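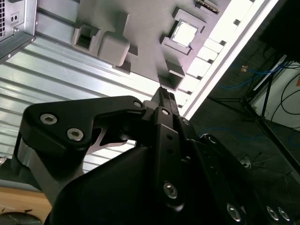
## Practicing before the real board

I wanted to learn how a processor goes in its socket, so I started with a gray practice board. It has a square socket, a slot strip and some plain blocks, and a mistake there costs me only time. I stayed with it for 37 tries.

After that I took an old Dell board, which I found at Bratgate for a small price. The metal plate over the socket must be open, and the lever must be out of the way. Then I hold the processor only by its sides - never by the contacts.
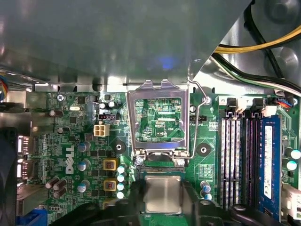 I go down slowly and I don't push. If the chip doesn't sit flat, I lift it and look again at the corner mark. My first three tries were crooked, and I was a little ashamed. Next month I will clean the old thermal paste from my Omik computer.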